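I have now sat through two free talks on paying off the mortgage early by way of somebody's clever scheme, and I'd like the four hours back.

The latest was in the function room of a hotel in Gelham, put on by an outfit called Desum. The leaflet promised I could save 2,888 pounds a year on household bills "without changing how you live". I have been changing how I live since 1994 to save far less than that, so I went along to see what I'd missed.

What I'd missed was a subscription. You pay Desum a monthly fee and they move your gas, electric, broadband and insurance about on your behalf, whenever something cheaper comes up. The man giving the talk had a slide with a typical family on it. The family was paying top whack for everything. They had the dearest broadband going, they'd let the car insurance roll over for years, and they had boiler cover of the sort that gets sold at the door. If you are that family then yes, you could save 2,888 pounds, and you could do it yourself with a phone and a wet afternoon.

I asked what the saving was for someone who already shops around. He said everybody's circumstances were different. I asked whether the fee came off the figure on the leaflet. He said that was a great question and he would come back to it, and then it was time for the biscuits.

So I did the sums at home. I'm not an accountant and I won't pretend this is a proper study, but I do keep my bills, going back further than my wife thinks is healthy. I took every saving Desum claims to find and checked it against what we pay now. The broadband one was real, though it meant a slower line. The insurance one relied on a higher excess, 2,000 pounds in our case if the roof went, and I don't call that a saving. I call it a bet. The energy one was a tariff that I couldn't find on sale to anyone, and the small print said prices were correct as of June, so good luck with that.

Take those out and what remained didn't cover the fee.

My neighbour Dwynwen Phillips signed up in the spring and swears by them. Fair enough. She showed me her yearly statement, with 1,660 pounds in bold green at the top under the word SAVED. I asked her what she had paid out the year before and what she had paid out this year, and she didn't know. We worked it out over a pot of tea. Her bills had gone down, but most of the drop was her son moving out and taking his forty-minute showers with him. The green number was measured against what she *would* have paid, on a set of prices she was never on. I could save you a fortune on yachts by that method.

She is still with them, by the way. She says she likes not having to think about it, and I can't argue with that – it's the most sensible reason I've heard for paying and they ought to put it on the leaflet.

My real complaint is with the word "typical". Every one of these firms has a typical household and I've yet to meet it. Vorkska, who did the first talk I went to, had one with two cars and a heated pool room. The comparison site before that had a couple who rang the speaking clock, as far as I could tell from their phone bill. Pick your typical household with care and you can prove that anyone saves anything.

What I do instead is dull. I put the renewal dates in the calendar, three weeks ahead, and when one comes up I get a few quotes and ring the firm I'm with. Half the time they match it. The other half I leave. I write down last year's price, this year's price and who I spoke to, and it all goes away together until next time.
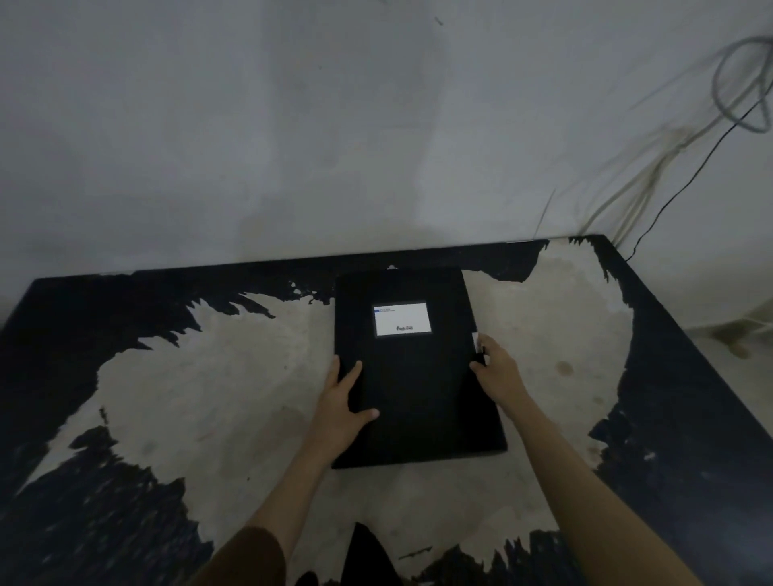

*The black folder. The table has seen better days too.*

A reader called Deák wrote in after my last post on this to say that ringing up is a mug's game and the firms only match a quote because the first price was padded. I agree with him entirely. The first price is padded. I still want it brought down, and moaning about it on here hasn't done it so far.

He also asked if I'd looked at the cashback cards, where you get a bit back on the weekly shop. I have one. I'm suspicious of it. I've noticed I go to the shops that pay cashback, and they aren't the cheap ones. I'm keeping the receipts from both and will put the totals up once there are enough to mean something.

Car insurance is due next. They've sent the renewal already and it says "we've found you our best price". We'll see.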